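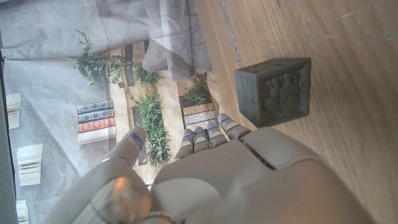 Robot hand over the bench, reaching for the gray block. Wrist camera view.

Larkside Robotics Users Forum > Buying and Budgeting > Hands and Grippers

Topic: Five-finger hand or two more parallel grippers? Need to plan next year

benchrat_tom
Posted 6/23/26

I run a small manipulation bench and have to put in an equipment request for next year. The picture is from our wrist camera. We have one five-finger hand on it now and I need to decide what to ask for next.

Option A is a second hand, same model, so both arms match. The quote came through Ostrowski, who we bought the first one from. Lead time on the quote is 12 weeks.

Option B is 2 parallel grippers, one for each arm, plus spare finger pads. The hand we have would move to a stand and come out when we need it. The grippers are in stock and the total is well under half of option A.

Most of what we do is pick up, turn over, and put down. Blocks, small household things, some paper and cloth. I want the hand because a few tasks on our list really do need fingers. I also don't want to spend the whole budget on something that sits waiting for parts.

What have people here paid for in the second year that they did not plan for? That is the number I can't get from a quote.

kestrel_44

Spares. We own two hands of a different make and the spare parts line ended up as our second biggest cost after the arms themselves. Fingertips and thumbs go first. We now put 15 percent of the purchase price into a spares line every year and have used all of it both years.

If your request form has no place for spares, write them into the purchase itself. It is much harder to get the money later.

mapleandsteel

I would go with B. A block that shape is a parallel gripper job. You can do pick, turn, and place all day with two flat pads, and when one wears out you unscrew it and put on another one.

I have seen three groups buy a hand first and grippers later. I have not seen any do it the other way and regret it.

odd_torque

Disagree with mapleandsteel on this. It depends what the list of tasks is, and he said some of them need fingers. If the second arm has a gripper and the first has a hand, then anything two-handed has to be written twice, once for each pairing. We lost most of a spring to that. It never showed up on a budget sheet because it was staff time.

Matching ends are worth paying for. It can be two grippers or two hands, but match them.

mapleandsteel

Option B does match. He gets two grippers and keeps the hand on a stand.

odd_torque

Fair, I read it too fast. Then my question is how often the hand comes off the stand. Swapping takes us 30 minutes with the calibration check, and people stop doing it. If your finger tasks are on the list but they never get scheduled, you have your answer on whether you need a second hand.

benchrat_tom

Swap time is close to that for us too. I had not thought of it as a cost. The finger tasks are maybe a quarter of the list, but they are the ones the group lead asks about.

kestrel, is your 15 percent for both hands together or each?

kestrel_44

Both together. One heavily used, one less so. If I split it fairly the busy one takes nearly all of it.

Also ask Ostrowski if the thumb is sold as a separate part. On some hands the thumb is part of the palm unit, and then a thumb repair is a factory return. Get the return time in writing with the quote.

pallet_jane

Coming at this from the purchasing side. I handle equipment requests for a group at Derkdale and see a lot of these.

The quote price is the part reviewers argue about least. What gets a request sent back is missing lines. For a hand I want to see the hand, the mounting adapter, cables, spares, shipping both ways for one repair, and any yearly software fee. If it's a second unit I also want to see how many hours the first one ran. A request with logged hours goes through faster than one with a page of reasons.

Check when your quote runs out as well. We had one expire in February while the request sat in somebody's queue, and the new price was higher.

mapleandsteel

Shipping both ways is a good catch. We paid for that out of the consumables budget and it hurt.

danir_bench

We bought ours through Danirgate instead of direct. The price was a little higher, but they held a loaner for us while a finger was being repaired. Worth asking any reseller about. Ours did not offer it until we asked.

I'd also look at the surface before spending on either option. We had a bare wood top like yours for the first year. It's fine for blocks. For thin flat things it was a pain with both the hand and the gripper, and a cheap foam mat fixed more missed picks than anything we bought that year. Looks like you have some flat paper pieces out on the left there, so you may have run into this already.

benchrat_tom

We have. Thin flat things are the worst on our list. Adding a mat to the request, thanks.

odd_torque

A mat is a good idea but I would not call it a fix for everything. Ours moved under load and we had to tape it down, then the tape showed up in the camera view and we had to redo a batch. Get one that clamps.

stillcalibrating

Has anyone gone with a lease? Our group is looking at the same choice and the yearly payment fits our budget better than one large purchase.

pallet_jane

We priced one. The lease covered the hand but wear parts were extra, so the spares line was still ours. Over three years it cost more than buying. It can still make sense if your money comes in yearly and can't be carried over. Read what it says on fingertips.

kestrel_44

Same answer here. We passed on it.

benchrat_tom

Here is where I have landed. I'm asking for the 2 grippers this year, with pads, a clamped mat, and a spares line for the hand we own at kestrel's 15 percent. I'll log hours on the hand starting now, and swaps too. If the hours are there, the second hand goes in next year's request with the log attached.

I have written to Ostrowski on the thumb and the return time.

mapleandsteel

Good plan.

odd_torque

I still think you will want the second hand by winter, and with that lead time you'd be waiting into spring. At least ask for the quote to be held.

benchrat_tom

Asked. They will hold it for 30 days and after that it gets priced again. That doesn't get me to next year, so I'll take my chances on the price.

pallet_jane

Put the old quote in the file anyway. When the new one comes in higher, the reviewer will want to see what it was before.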